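Tillgate ledger migration, progress to end of August

Work on the Mirnar import module is on schedule. Of 1,000 test invoices from Zesotano, 104 failed to match a customer record.

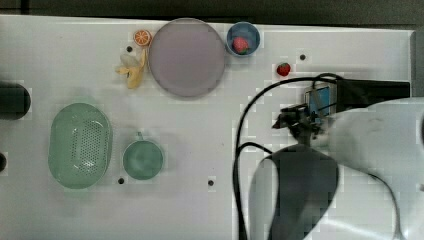 Most failures trace to duplicate account codes – the old system allowed them. Kiani has supplied a cleaned code list and the batch will be rerun on Monday.

Credit notes now post to the correct tax period. Bank feeds remain on hold.
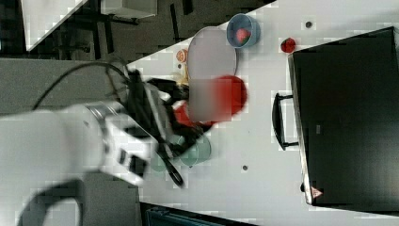
Robot arm and green cup at a white table

Two items are open: part payments in foreign currency, and the audit log export.

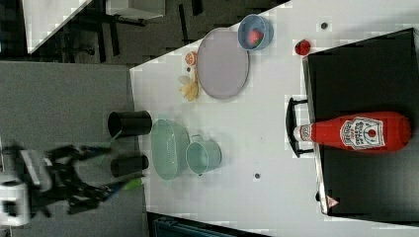 Spending is within the agreed budget. No change to the release date is requested.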